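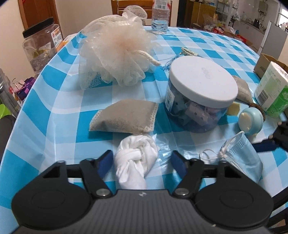

White cloth tied in a knot, checkered tablecloth

Posted in: Home & Household > Storms and Power Outages > Water
Asked by pumpless_in_amville, 10 November 2019

On a well, power goes out, no water. What do you all do?

Moved out to the edge of Amville in April from an apartment in town. First time on a well. Had our first real outage two weeks ago — wind, not even ice — and I went to wash my hands and got a dribble and then nothing. Did not know that would happen. I mean I knew the pump was electric, just never put the two together.

We were out most of a day and night. Had food, had flashlights, had a camp stove. Had one half empty pitcher in the fridge and whatever was in the kettle. Two adults, two kids, one dog. By evening the toilet situation was not good.

So winter is coming and the neighbors say the line on our road goes down every time there's ice, sometimes for days. Trying to figure out:

How much water do I really need to keep? Everything I read is drinking water, but the toilet seems like the bigger problem by far.

What do I keep it in? Petersen has those stackable Nerkesico jugs on sale but they look kind of thin to me. Anybody use them?

And is it worth getting a small generator just for the pump? My brother in law has a Skondard he'd sell me cheap, it says 2000 on the side, 4000 "peak". No idea if that runs a well pump. The previous owners left a paper saying the well is 400 feet deep if that matters. Pump is down in the well, there's a blue pressure tank in the basement.

Also do I have to do anything when the power comes back? Ours spit brown for a while and scared everybody.

Sorry for the jumble, typing this on lunch. Budget isn't huge. Basement is small and does not freeze. Thanks

gravelroad_9

Long time on a well, here's what we do. Splitting it up because you asked a lot.

Drinking. A gallon a person a day is the usual number and it's fine, it covers drinking and a little cooking. Dog extra. So for you a few days is not that much, 20 gallons in the basement and you're comfortable. Kids drink more than you think when they're bored.

Toilet. Different pile of water, don't mix them up. This doesn't have to be clean. When a storm is in the forecast fill the bathtub. Check your stopper the day before, ours leaked and we woke up to an empty tub, so now I use one of those flat rubber discs over the drain. Keep a bucket next to it. You don't fill the tank, you pour straight in the bowl, fast, from about waist height, and it flushes by itself. A slow pour does nothing, just fills the bowl up. Takes a gallon and a half or so on ours, older toilets want more. Don't flush every time. You know the rhyme. And if you have little kids keep the bathroom door shut with a full tub in there, seriously.

Rain barrel works too if it isn't frozen. Snow is a pain — a huge pot of it melts to almost nothing. Good enough for the toilet if you have a wood stove going anyway.

Jugs. We have six of the Nerkesico ones. They're ok. Not great. Stack them two high, not three, whatever the sticker says, the bottom one bulged on us. The spigot drips unless you crank it. Get the kind with a handle you can get your whole hand through, with gloves on. Full ones are heavy so don't buy the biggest size if whoever's home can't lift it. Soda bottles washed out well are just as good honsetly and free. NOT milk jugs, you never get the milk out of them and they split.

Change the water a couple times a year. I do it when the clocks change, and dump the old on the garden or in the washer.

Pressure tank. There's some water in your blue tank when the power quits. Not the whole tank, only part of it is water, but a few gallons will still come out of the tap before it dies. So the minute the lights go out tell everybody hands off the faucets, no flushing, and run what's left into a pot for drinking. People waste that every time. We had a sheet of paper taped by the sink for years until it was habit.

There's also the water heater. Drain valve at the bottom. Turn off the breaker for it FIRST and leave it off until the tank is full again or you'll burn out the elements when power comes back. Let it cool, it can scald you. Shut the cold inlet, open a hot tap upstairs so air gets in, then drain into a clean bucket. First bit will have grit in it. We've only done it once.

Generator I leave to someone else, ours is wired in and an electrician did it.

coldcellar

for the generator — probably not that one, sorry. Go look at the control box or the breaker for your pump. Almost all deep well pumps are 240 volt. Those little ones only put out 120, so it doesn't matter what the peak number is, it won't run it. And at 400 feet you likely have a bigger motor, and it pulls several times as much to start as it does to run. 4000 for a second might not do it even if the voltage was right.

Find out the horsepower first. Should be on the box or in the papers from whoever drilled it. Then ask a well company what it takes, they'll tell you over the phone, mine did.

The small one is still nice for a fridge and some lights and charging phones. I'd buy it for that if it's really cheap. Just not for the pump.

If you do go bigger, get a transfer switch or an interlock put in by an electrician. Do not do the cord with two plugs thing into the dryer outlet. It can kill somebody working on the line and people do it anyway. And run any generator outside, well away from the windows and doors, never in the garage even with the door up. CO alarm with a battery in it. Put in a fresh battery before winter

the brown water is most likely just sediment and rust getting stirred up when the pressure drops and comes back. Run a cold tap, outside one if you can or the tub, till it's clear. Don't do laundry first thing, we turned a load of towels orange. Also take the little screen off the end of the kitchen faucet if the flow is bad after, it'll be full of grit. If it stays brown or smells, or if there was flooding near the well, get it tested before you drink any.

hauling_it_by_hand

We just fill pots. Every pot in the house, and the canner, lids on. Paper plates so there's no dishes. Baby wipes for hands. Been fine.

There's a spigot at the Amville fire hall they open up when it's out more than a day or so, bring your own jugs, ask ahead tho because last winter it was froze up the first morning and everyone was standing there.

oh and keep one jug upstairs. Ours were all in the basement and carrying them up those steps in the dark by flashlight, no thanks

pumpless_in_amville (asker)

Thank you all, this is great. Went down and looked, breaker for the pump is a double one so I guess that's 240 and the Skondard is out, at least for that. Might still get it for the fridge. Tub stopper leaks, just tested it!! Picking up a rubber disc and four jugs at Petersen after work. Didn't know about the water heater breaker at all, writing that one on the panel door.

Will call the well people about the horsepower, the paper from the old owners only has the depth and a phone number that doesn't work anymore.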